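# Chapter 7: Wood Floors

Before you start this chapter, you should be comfortable with the material on subfloors in Chapter 5 and with the moisture meter exercises at the end of Chapter 6. You will need your meter again for the second half of the chapter.

**Key terms:** acclimation, crown, cup, expansion gap, face, plank, strip, tongue

## 7.1 What a wood floor has to do

A floor carries more load than any other finished surface in a building. People walk on it, drag chairs over it, and drop things on it. It also has to stay flat through a full year of changing humidity, and for wood that is the harder job.

Wood takes in moisture from the air and gives it up again. As it does so, each board swells and shrinks. Most of this movement is across the width of the board. Movement along the length is so small that installers ignore it in ordinary rooms. A wide board moves more than a narrow one cut the same way from the same species, so the gaps between wide boards open farther in the heating season.

Boards under three inches wide are called *strips*. Boards three inches and wider are called *planks*. The two are installed in much the same way, but planks need closer attention to moisture, and many makers ask for glue as well as nails once the width passes five inches.

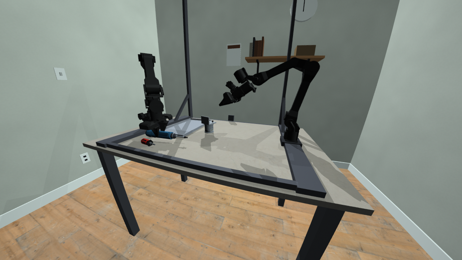 **Figure 7.1** Wooden planks in a warm orange-brown tone, in a small room with a gray-topped table.

Color is often the first thing a customer asks about, and it is the last thing the installer can control. Some species darken with light, and others fade. A clear oil finish will add yellow or orange to almost any board, while a water-based finish stays closer to the color of the raw wood. Always show the customer a finished sample under the light of the room where the floor will go. Samples viewed in a showroom cause more complaints than any fault in the boards themselves.

## 7.2 The Ellon job

The chapter follows one job from the first site visit to the final coat. The house in Ellon has a ground floor of 1009 square feet, of which 386 square feet had carpet over a plywood subfloor. The rest was older strip flooring that the owners wanted to keep. The work was done in October, after the heating had been turned on.

The boards came from the Driruden mill, bundled and wrapped. The order included an allowance for waste, which covers end cuts, damaged tongues, and boards set aside for color. Section 7.4 shows how to work out this allowance for straight and diagonal layouts.

When the bundles arrived, the installer opened every one and stacked the boards with spacers between the rows. Moisture readings were taken from 73 boards and written down with the bundle number beside each. The subfloor was read on the same day. Both sets of readings appear in Table 7.2, and you will use them in Exercise 3. 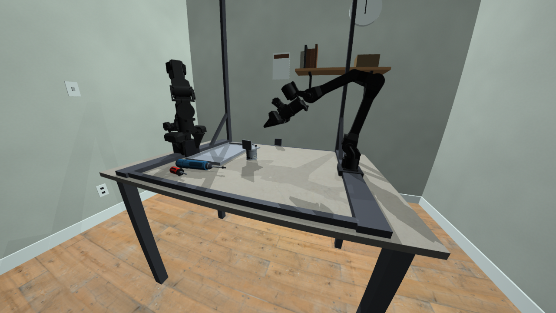
Acclimation is finished when the readings say so. A set number of days is only a guess — a closed bundle can sit in a heated house for two weeks and hardly change. For planks, the usual rule is that the boards and the subfloor should be within two percentage points of each other before the first row goes down. For strips, a difference of four points is accepted. If the readings stop changing but remain too far apart, look for the source of the moisture. Check the crawl space, any recent plaster or paint, and the seal under exterior doors.

At Ellon the readings in the hallway stayed high after those in the other rooms had settled. Section 7.3 explains how the cause was found and what it added to the schedule.

## 7.3 Reading the subfloor

Start with a clean surface. Scrape off old adhesive and pull or set every staple. Walk the whole floor and mark each squeak with chalk, then drive screws into the joists on both sides of the mark. Lay a long straightedge across the floor in several directions and outline the high and low spots in pencil.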